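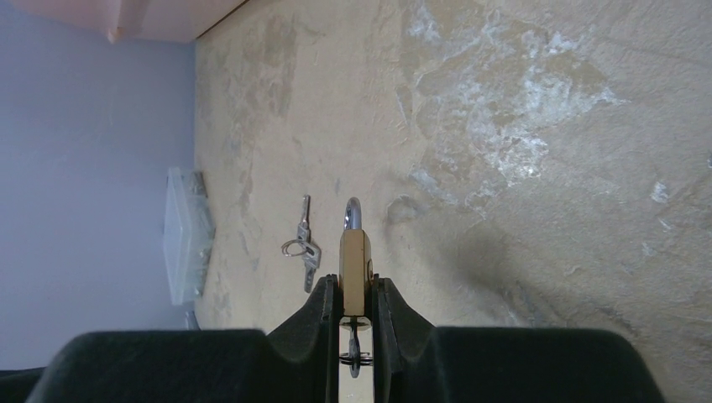
A clue in a mystery novel must be visible and forgotten at the same time. This tutorial explains how I plant one physical clue in a first draft, from the first mention until the detective understands it. I will work with a single object through all the steps, so you can follow the method without reading my book. Let it be a small brass padlock, golden-tan and a little worn, the kind that fits between two fingertips. You can of course choose a glove or a train ticket, but please choose only one for the first try.

My examples come from a manuscript called *The Skancombe Ferry*. The detective is Inspector Jireš, and the victim is found in a boathouse in the harbor town of Ultport.

## Step 1: Write the solution in one sentence

Before you touch any chapter, write what the object proves. Mine is:

> The padlock on the boathouse door is not the one that was there on Sunday, so the killer had to bring his own.

If your sentence needs "and also" two times, the clue is too heavy. Split it, or make it simpler. I keep this sentence on top of the file during the whole draft.

## Step 2: Give the object an ordinary job

The reader should meet the clue when it is doing normal work. A padlock closes a door. It should not lie on a velvet cushion in the first chapter.

Write a short scene where somebody uses the object and is thinking of something else. In my draft the ferryman locks the boathouse while he complains about his sister's wedding. The reader listens to the wedding. The lock gets half a sentence:

> He pushed the little brass lock shut with his thumb and said that forty guests was a circus, not a family.

Please notice that the important noun is at the beginning and the joke is at the end. Readers remember ends of sentences better, at least mine do.

## Step 3: Choose one detail that will change

You need a detail which is true in the first mention and different in the second. Small but checkable is best. Good candidates:

- the size of the keyhole
- the side where the key goes in
- how easily the shackle moves
- a scratch or a stain

Color is risky, because many readers will think the author made a mistake. I had this problem in an older story. Two people wrote to me kindly to say that my green door became blue, and it was the whole solution.

## Step 4: Put distance between the mentions

The first mention should come before page 50. The second I place after the first big interview, when the reader is busy with alibis. I want at least six scenes between them.

If the gap is too short, the two details stand next to each other in memory and the difference is loud. If it is too long, nobody can go back and find the first one, and this feels unfair.

## Step 5: Hide the second mention in a list

Lists are the best hiding place I know. Let a policeman write down what is in the room, and put the clue in the second or third position. Never last.

> One coil of rope, a lock that snapped open at a touch, two oars, a lunch tin with somebody's initials.

The lunch tin takes all the attention. It has initials, so it looks like a clue. In my book the initials belong to the ferryman and mean nothing.
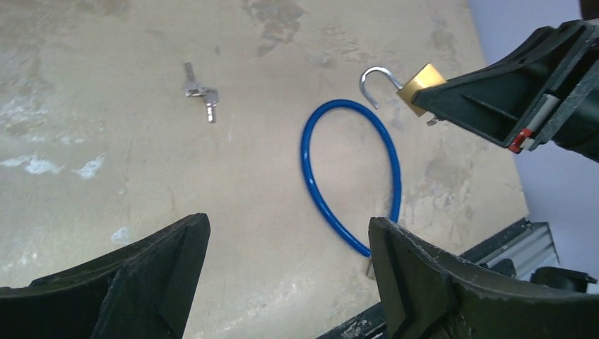
Radoslava Kratochvíl wrote under the first version of this page that she does not agree with Step 5. According to her, every experienced reader slows down at a list, and it is safer to put the second mention into an argument between two characters. She tried both in her novel set in Estevby and her test readers caught the list version every time. I think she is right for readers who take a lot of mysteries. For a general audience I still use the list, but I now keep it under five items.

## Step 6: Check the weight of both scenes

Print the two scenes and put them side by side. They should have similar length and similar energy. Mine are 948 and 952 words, which was luck, but I try to stay close. When one scene is much longer, it signals that something important is inside.

Mark every word that describes the object. If there are more than six in one scene, cut.

## Step 7: Let the detective say it plainly

In the final explanation, repeat the exact words from both mentions. Do not improve them now! A reader who turns back must find the same phrase. Jireš says "with his thumb" and "at a touch," and then he waits for the ferryman to answer.

After that, give the text to one person without any explanation. Ask only on which page they first became suspicious, and write the number next to your sentence from Step 1.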